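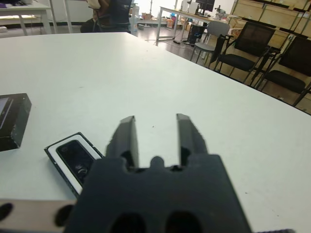

Home News Workplace Letters Back issues

Filed under: Work & Offices

August | By Theda Wiegand

The clear desk is back, and I'm still not convinced

Every few years somebody decides that the trouble with an office is what's on the desks. This summer it was the turn of Hakbridge, where staff on both floors got a memo asking them to leave their work surfaces clear by 6 p.m. every Friday. The idea came from Koteo, a consulting outfit that charged $3,000 for a day of walking around and a slide deck. I've read the deck. It says "calm" a lot.

The headline claim is that clear surfaces make people concentrate better. As proof, Koteo offers the staff survey, in which the focus score went from 60 before the memo to 61 after it. One point, out of a hundred. The second survey also went out in the middle of vacation season, when half the phones weren't ringing, and I would have expected a bigger jump from that alone.

Rainer Vogler, who runs the office side at Hakbridge, thinks I'm being unfair. He told me the policy was never meant to show up in a number and that people like walking in on Monday to a clean start. Maybe they do. But then why run the survey, and why put the result on the first slide?

I also asked what happened to all the stuff. Paper doesn't vanish because a memo says so. Henrike Fröhlich in accounts said hers went into a drawer, then a second drawer, then a bag under the desk, and by the third week she was spending the first part of every morning getting it all out again. Ottmar Wegener said he had simply stopped printing things, which I'll count as a point for the other side. 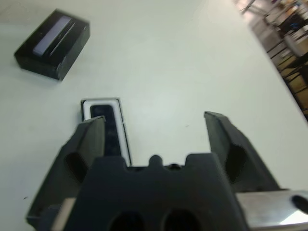
My quarrel is with judging a workplace by its tabletops, which are the easiest part of any room to make look good. Raise your eyes a little and the story changes. A big white table with a low, shiny black box set down at an angle on it will pass any inspection, and the floor past its right-hand edge can be as cluttered as you like. The memo has nothing to say about floors. It has nothing to say about cabinets either, or the shared drive, where I'm told there are 4 folders called "Final."

Then there's the furniture. Koteo's last slide recommends replacing the old desks with pale ones from Lammers, on the grounds that light colors "discourage build-up." I've worked at a pale desk. It collected as much as the brown one did and it showed every coffee ring. If somebody has a decent study on desk color I'd be glad to read it, but the deck doesn't cite one.

Some places do need a clear desk rule. If you handle medical files or other people's bank details, lock them away at night, and no survey is needed to tell you that. That's a rule about privacy, though, and it should be written as one.

Vogler says the policy will be looked at again after the next survey. I've asked to see the questions before they go out.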